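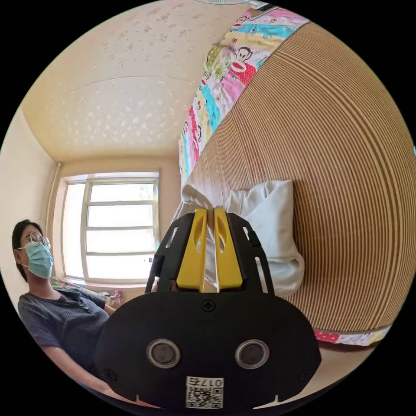

Killasora fight night in Bellulcombe - Kozma vs Mudgway scorecards and general discussion

slipthejab_ro
Still buzzing from this one. I drove up with my brother for the Killasora card and it was the best regional MMA show I've been to, easily. The announced crowd was 2,431 and it felt like every single one of them was on their feet for the third round of the main event. For anyone who missed it, Gergely Kozma beat Declan Mudgway by split decision, 29-28, 28-29, 29-28. I had it for Kozma but it was close!! Round one Kozma, all that calf kicking. Round two Mudgway, he got the trip against the fence and stayed on top for most of it. Round three I gave to Kozma for the left hook that wobbled Mudgway near the end.

What did everybody else have?

halfguard_hal
Mudgway. Not a robbery, but I had it 29-28 for him and I'd argue it with anyone. That hook landed, sure, but Mudgway had been walking him down for four minutes before it. Kozma's knees never buckled him once in the clinch either. Look at Mudgway's jab in the third, it's there all round long.

slipthejab_ro
But damage comes first! A jab that flicks the forehead doesn't beat a punch that makes a guy do a little dance. I love Mudgway, I bought the shirt, I'd watch him fight a mailbox. He got hurt worse in that round and the judges saw it from ten feet away.

tapornap77
Watched on Skimeo from home so I didn't have the crowd in my ears. I scored it Kozma too. Skimeo was $20 for the whole card and the stream held up great, except the replay after the Ekwueme fight where the sound ran a couple of seconds behind. Did that happen to anybody else?

marguerite_mma
Yes, same on my end. Fixed itself when I closed the app.

Can we please talk about Hadiza Ekwueme though? I've been telling people about her since she was fighting in that high school gym in front of over 700 people and now look. The way she set up the back take! She throws the overhand just to get Sjögren to shell up, changes levels, and by the time Gunnel Sjögren is back to her feet Hadiza is already climbing. Rear naked choke in the second. I yelled so loud the dog left the room.

halfguard_hal
Okay, on that one I agree with everybody. Beautiful finish. Sjögren was winning the first round too, she has really sharp elbows, so it's not like Ekwueme had an easy night. I'd watch a rematch in October.

cornerstool
I train at Yusuf (the gym, over by the rail yard) with a few of the guys who were on the undercard so take this with some salt, but the scoring in the main event is exactly why I want open scoring at these shows. If Mudgway's corner knows it's 1-1 going into the third, they don't tell him to stay patient. You could hear them on the stream telling him he was up two rounds. That's a corner losing a fight for their guy.

slipthejab_ro
Oh wow, I couldn't hear that in the building at all. That changes how I think about his last minute. He really did back off.

tapornap77
Disagree on open scoring, sorry. You get a guy who knows he's up two rounds and he runs for five minutes. Part of why the third round was so much fun is that both of them thought they might need it.

cornerstool
Some guys run anyway. At least the other one would know he has to chase.

marguerite_mma
I go back and forth. I'd like to see it tried for a few shows. Title fights only, maybe? Five rounds gives you more time to do something about it.
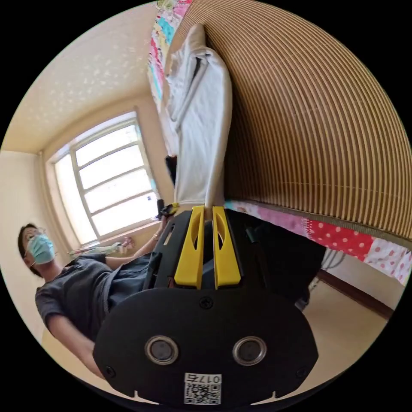
Page 2 - Kozma vs Mudgway scorecards and general discussion

halfguard_hal
Rewatched the third last night with the sound off, like a nerd. I still have it for Mudgway, but I get the Kozma cards now. The hook is worse than I remembered and there's a body kick right after it that I missed completely the first time. Still, four minutes of pressure has to be worth something.

slipthejab_ro
I'll take it! That's as close as we've ever come to agreeing on here.

knuckles_and_pie
First post, been reading for ages. I was in the cheap seats and want to give a shout to Nnamdi Ogunleye in the opener. Took the fight at short notice, lost every round, and came forward until the last bell. He got a bigger cheer walking out than the guy who beat him. I hope Killasora brings him back with a full camp.

cornerstool
Welcome! And yes, Ogunleye is as tough as they come. Good wrestler too, he just had no gas left to shoot by the middle of the second.

marguerite_mma
Any word on the next date? I'd like to see this one in person, and I can get to Bellulcombe in under two hours if I leave straight from work.

tapornap77
Ring announcer said October, same building. No fights named yet. Give me Kozma and Mudgway again with five rounds and I'll drive up myself.

halfguard_hal
Mudgway by decision. Writing it down now.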